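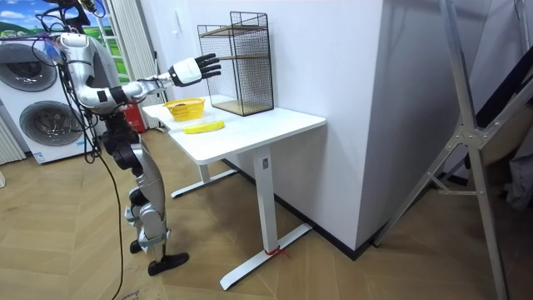 Gurnix is a service, start with that, people keep hearing "kit" and picturing a box they buy and keep. You rent the hands, the wrist adapters and the task software, and somebody on their end builds the skill for your job. Your robot, your room, their hands on it. Job we picked for the review was dull on purpose: fruit and a basket, a desk, a rack with wooden shelves. Point at the reach here - arm nearly level, palm down, hand in front of the rack and above the basket. That reach is where most of my notes come from. Say banana early, get the laugh over with.

Home Talks Notes Archive Contact
Print this page | E-mail this page
Reading time: 7 minutes

Speaker notes, Manstead meetup, Friday, January 9, 2026
Arnaldo Godinho

Check the clicker. Water. Do NOT open the price sheet live again.

OPENING, keep it short

Who I am, one line. Run the trial room at Irnton, pay full price for what we review, nothing from the vendor except the loan of a manual. Laurinda Patrício did all the logging and half the swearing. She's in the room, wave at her.

Who this is for: small shops thinking about a humanoid for light handling. Already have the robot or about to. If you run a packing line with a fixed arm that works, keep your fixed arm, go get coffee, no hard feelings.

WHAT YOU RENT

- pair of hands with wrist adapters
- the software (runs on a box they send, not on your laptop, I asked twice)
- setup call, then a person on chat during their office hours
- one skill built to your job. A second skill costs extra. Say this slowly

The price: 400 dollars a day on the short plan. Weekly is better. Monthly is the one they want you on, and they will call you about it. They called Laurinda on a Sunday.

Not included: the robot. Sounds silly to say. Two people at the July session asked me where the robot comes from, so say it.

SETUP

Day one went to cables. Nothing wrong with the hands, we just had the wrong adapter ring, and the ring comes from Baldursdóttir, who make the wrist parts for them. Good people. Quick on the phone. But you've now got two support numbers for one wrist, and each one will ask if you called the other. Ask Gurnix to own that in writing before you sign.

Cable routing - leave yourself more slack than the manual says. The manual shows an arm on a bench. A humanoid with legs and a long lead going to the floor is a different animal, and the drawing in chapter two is no help at all. Walk the path yourself before power on. Tape or clips, your pick.

Hand swap with the right ring took 22 minutes, Laurinda's time, first try, manual open on the floor. I'm slower. Fine number either way.

Don't forget the tool roll rant. Short version: odd size driver, not in the box, wasn't on the list. Pack your own.

THE JOB

Keep this part plain. Pick up the fruit, put it in the basket, basket goes to the rack. Light stuff, so weight tells you nothing, we were looking at approach and grip. Why a basket with open sides? A finger can catch in a slot, and we wanted to know what the software does about that. Smooth box would of been a free pass.

They need demonstrations to build the skill. You drive the arms, it records, you send the batch. Contract says they decide how many is enough. For us it was 84. Budget a person for that, a real person for real days, and give them breaks. Your shoulders know about it by lunch.

Bad demos count against you. You can flag one and throw it out but the button is three menus down. Laurinda wrote hers on a pad and cleaned up at night. I've asked for the button to move. They said good idea. We'll see.

Background matters less than I thought, lighting matters more. Blinds up one day, down the next, and the skill gets shy at the far side of the table. Pick one and stick to it.

WHAT THE HAND IS LIKE UP CLOSE

Fingers are good. Slim, quick to close, and they don't fight you. Thumb is the part I want to talk about. It comes in from the side and sits low, so with a curved thing lying flat on a white top you have to think about which side you come from

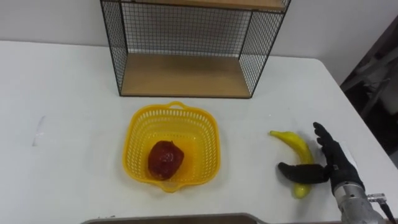
and the software doesn't think about it for you, at least not in the version we had. It copies the people who taught it. If your driver always comes from the right, the robot comes from the right, even when the basket got nudged and there's no room on that side. So mix up your approaches in the demos. Both sides, a few from the front. It's in the training guide, page near the back, where it does no good to anyone.

Round things easier than long things. Apple shape, no complaints worth a slide. Banana - more regrips, more second thoughts. If what you handle is long and curved (trowels, hoses, spray bottles lying down) bring your own items to the setup call and hold them up to the camera. Make them look.

Handles on the basket: small. They'll want to sell you a bigger basket. Try the one you use first.

THE RACK

Biggest section, slow down here.

Shelf reach was the part of the demo video that sold me, and also the part I'd warn you about. A shelf has a board above and mesh at the sides, and the wrist is thicker than the fingers. People measure the fingers. Measure the wrist! The gap you need is the wrist plus whatever you're carrying plus a bit for luck. We raised the upper board between rounds and our results got a lot nicer, so write down your shelf heights before you start or you'll be comparing apples to, well.

Let go is harder than grab. Setting a light basket on a board, the fingers come open and if one is still in a slot the basket wants to follow the hand back out. There's a release setting, "open then retreat" against "open and retreat". Use the first. Default is the second. No idea why.

Lower board kinder than the upper. Start there, get your wins, then go up.

SUPPORT

Chat is fast in the morning and thin after four. Got the same person most days, which I liked. One software update landed mid trial with no warning and we lost the better part of an afternoon. They credited us when we complained. They shouldn't need the complaint. Ask for an update freeze, they do have one, it just isnt on the form.

Reports: weekly PDF, pretty, too long. The raw log is what you want, ask for the raw log. Laurinda can show anybody hers at the break.

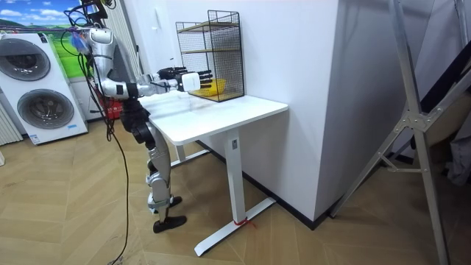 What does the day rate leave out?

Shipping both ways, spare fingertips, the second skill, and your own driver's time for the demos. The driver's time was our largest cost after the rental itself. Insurance is on you too unless you take the monthly plan.

TIMELINE

Signing to a skill we'd leave running with one person in the room: eight weeks. Sales page says faster. Some of ours was the adapter ring and some was me being on vacation, be fair about that. Plan on a slow start and don't promise your boss anything for the first month.

Short plan makes no sense for the building part. Use it for a look, a couple of days, hands on, bring your own items. Then stop the clock, go home and decide. You can restart without paying setup again inside the same quarter, get them to confirm it by e-mail.

WOULD I RENT IT AGAIN

For light things at table height, yes. For shelf work yes with the tall gap and the release setting changed. Upper shelves, tight mesh, anything you can't afford to drop - I'd wait for the next version and ask to see it done on your rack, in your room.

Compared with buying hands outright: we haven't, so don't let them drag you into it. Say you haven't. Someone will ask anyway.

IF TIME IS SHORT cut the support part, keep wrist gap and release. Keep the price.

Handout is on the back table, one sheet, shelf gap worksheet on one side, questions for the setup call on the other. Copies ran out last time, share.

Leave the contact slide up. Thank Laurinda. Adapter ring goes back in the van, she needs it Monday.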